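FAQ – Renosby Film Week, submissions and screenings

Putting this up in a hurry as the inbox is full of the same questions. If yours isn't answered, write to the address at the bottom. One email please, not four.

What is Renosby Film Week?

Seven days of features and shorts from the Middle East and North Africa, plus films made by people from there who live somewhere else now. Two screens. The Feltwood (big one, balcony, bad knees beware) and the Cheng Room, which is next door and seats 100. Runs in October.

When do submissions open?

January. They close at the end of April, midnight, Renosby time. Not your time. We lose a few good films to this every year and it's painful.

What does it cost to submit?

15 dollars for a short or a feature, same price. Student films free, send a scan of your ID or a letter from your school. If the fee is a problem, or if your bank can't send money to the US, email before you submit and we'll waive it. No need to explain your finances.

How long can a short be?

Up to 30 minutes with credits. Over that we call it a feature. Yes even if it's 31. There is no mid-length section, we tried it, the scheduling was a nightmare.

My film was refused a release in my country. Can I still submit?

Yes. We get this one more than any other. A refused certificate, a pulled release, a cut you didn't agree to – none of that affects your chances here. We don't ask for proof of a license from any ministry or board. We don't ask why it was refused either, though there is a box on the form if you want to tell us.

There are two versions, the cut one and mine. Which do you want?

Yours. The directors cut, or whatever you call the version you'd put your name to. If the only one you can legally show is the shortened one, tell us and we'll print that in the program so the audience knows what they are seeing. Please do not send both and ask us to pick.

Do you cut or blur anything?

No. We screen what you deliver. No bleeps, no blurring, no skipped reels. If a film has something that people may want warning of (violence, strobing, that kind of thing) we put a line in the program and on the door.

Can I submit without my real name?

Yes. You can use a working name, initials, or "director withheld". One person on our side needs to know who you are for the contract and that is Rania Zoubi, who programs the festival. She keeps those details off the shared drive. Cast and crew names can be left out too. Tell us before the program goes to print, which is in August. After that we can fix the website but not the paper.

Could showing it here get me in trouble at home?

It might. We can't tell you it won't. We aren't lawyers and we don't know your situation the way you do. What we can do: keep a film off the website, list it as "special screening", leave out stills, hold the Q&A without any recording. Several filmmakers have asked for all four. Just ask. If you change your mind and want to pull the film, you can, right up to the day. No penalty and no bad feelings.

Do I need to be from the region?

Not strictly. The film should be from there or about it in some real way. A thriller with two establishing shots of a desert is not going to make it. We've had lovely films made in Detroit kitchens and Montreal basements that fit better than some of the stuff shot on location.

Languages and subtitles?

Any language. English subtitles needed, burned in or as a separate file. If you have a separate file send that, it's easier to correct. Please get a human to read them through. Auto subtitles on dialect are a mess and we can't redo them for you. For films in English we ask for a caption file.

What about premieres?

We don't care. Played 40 festivals, fine. Been online for a year, also fine for shorts. For features we'd like it not to be on a streaming service in the US on the day we show it, but talk to us.

How do you choose?

Every film is watched by two people all the way through. If they disagree a third one watches. Then Rania and the programing group argue for a couple weeks. Answers go out in June. If you haven't heard by the end of June check spam, then write.

Do you send notes on rejected films?

Sorry, no. Too many films.

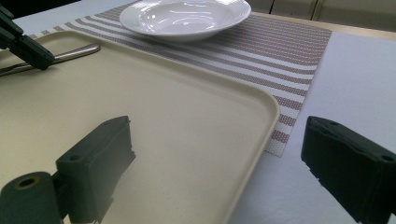 We used to try, and the notes ended up so short they were insulting. A no from us mostly means there were three other films like it or the running time didn't fit a slot. Send the next one.

Do you pay screening fees?

Yes for features, 250 dollars a screening. Shorts get 50. Paid within 30 days of the festival ending. If a transfer to your country isn't possible we'll work out something else, a producer abroad or a sales agent usually. Tell us early, these take ages.

Prizes?

There are 2. The jury prize is 2,000 dollars and goes to a feature or a short, whichever the jury likes. The audience prize is a printed certificate and a lot of applause. Films listed as special screenings can win either one, and we can announce the title without the name.

Can you help with a visa?

We write invitation letters as soon as a film is confirmed. Letters, that's all, we can't speed up the consulate or call anybody. Apply the day you get it. Last time three directors out of nine were refused and joined by video link instead, which worked ok apart from the sound in the Cheng Room (since fixed).

Do you cover travel?

For feature directors, yes to a hotel for three nights and a share of the flight. For shorts, hotel only, two nights. We don't have the budget for producers or cast, sorry. They do get passes.

Tickets – how much and where?

12 dollars, 7 for students and over 65s. Online through Trekura, or at the Feltwood box office from 4 pm on screening days. Cash is fine at the box office. Week pass is 85 and does NOT reserve a seat, come 15 minutes early for anything in the small room.

My Trekura ticket didn't arrive.

Check spam first. Then log in to your account, it's under Orders. If it's not there either, bring your card and some ID to the box office and they'll look you up. Please don't buy a second one, refunding doubles takes us forever.

Can I get a refund?

Up to 24 hours before, yes. After that only if we cancel. If a film is withdrawn by its maker we'll either show something else or give you your money back, your choice. We won't always be able to say why a film was withdrawn.

Are there age limits?

Most films here have no US rating, so we put our own guide next to each title. Under 16s need an adult for anything marked with a star. Family matinee is on both weekend mornings, 10.30 am, everything in it is fine for six and up.

Can I film or photograph the Q&As?

No. Phones away once the guest is on stage. This one is strict. Some guests have family back home and a clip on social media is not a small thing for them. Staff will ask you to leave if you don't stop, and they have done. When a guest is happy to be recorded we'll say so at the start.

Press?

Press passes through the same email, put PRESS in the subject line. Deadline is the middle of September. Press are under the same rule on recording. Interviews go through us, please don't approach guests at their hotel.

Why do you show films that were banned? Are you trying to make a point?

Gets asked at every opening night. They're a small part of the program, maybe less than people think. Most of what we show had a perfectly normal release, comedies, a lot of family dramas, some truly odd animation. If a film is good and the people who made it want it seen, we'd like to show it. A film being banned doesn't make it good. We turn down plenty of those too.

Do you bow to complaints?

We read them. If you're upset about a title, write and say which one and whether you've seen it. We've never dropped a film over letters. We have added a panel or a longer Q&A after one, and that went well, mostly.

Access at the venues?

Feltwood: ramp at the side door, lift to the main floor, no lift to the balcony. Four wheelchair spaces, book by email or phone, Trekura doesn't show them. Cheng Room is all on one level. Hearing loop in both. Captioned screenings are marked CC in the program.

Is there food?

Coffee stand in the lobby, open til the last film starts. Tea, pastries, sandwiches when they haven't sold out. No hot food in the auditoriums please, the seats are new.

Parking?

Lot behind the Feltwood, free after 6 pm. Fills up fast on opening night. The bus stop is across the street.

Can I volunteer?

Yes please. Door staff, driving guests from the airport, checking subtitles. We especially need Arabic, Farsi, Kurdish and Tamazight speakers for subtitle checks, which you can do from home. You get a pass for every shift of four hours or more. Sign up in July.

Can I suggest a film I saw somewhere else?

Sure. Title, director and where you saw it, that's plenty. No need for a review.

Last updated: February

Get program news by email, one message a month. Enter your address to join the list. Unsubscribe any time.

Contact: Renosby Film Week, c/o the Feltwood box office | © Renosby Film Week | Back to top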